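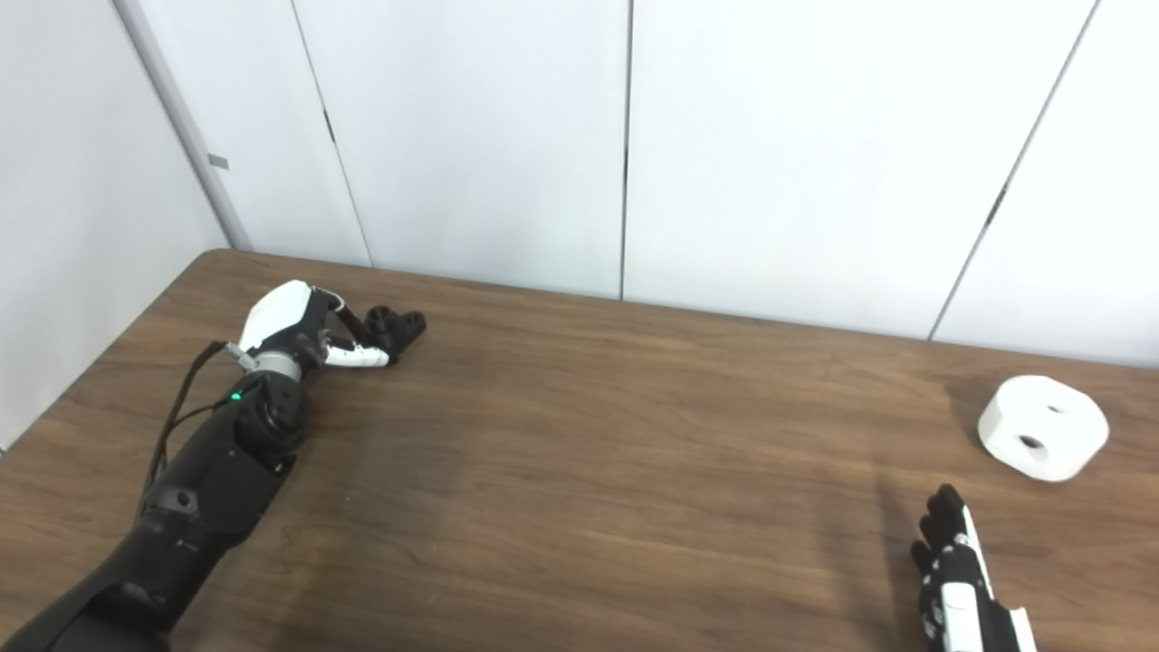

Week 4 handout: Tripod heads and quick-release plates

Read before the lab on Monday, June 2, 2025. Bring the head you were issued.

Ball heads
One knob frees movement in every direction. Fast for stills, poor for a smooth pan. Most have a separate panning lock at the base and a friction dial. Set the friction so the camera stays put when the main knob is half open. The Pakano in the kit room has both controls on the same side, so check which one you are turning.

Three-way heads
Each axis has its own handle. Slower, but you can correct the horizon without losing the tilt. Use one for copy work and buildings.

Fluid heads
For video. Drag is set separately for pan and tilt. The Jindmont has eight steps of counterbalance. Start low and go up until the camera holds at a moderate tilt with your hand off the bar. Balance first, then set drag. Students usually do it the other way round and have to start over.

Plates
The Kartha and Skinudo plates look alike but do not fit each other's clamps. A long plate lets you slide a heavy lens back over the center. Tighten the screw with a coin or key, then try to twist the body. If it moves, redo it.

Lab task
Work in pairs. Mount the 800 g body, then the same body with the 392 g lens. Write down the counterbalance setting each time. Hand in one sheet per pair.

Reading: course pack, p. 276.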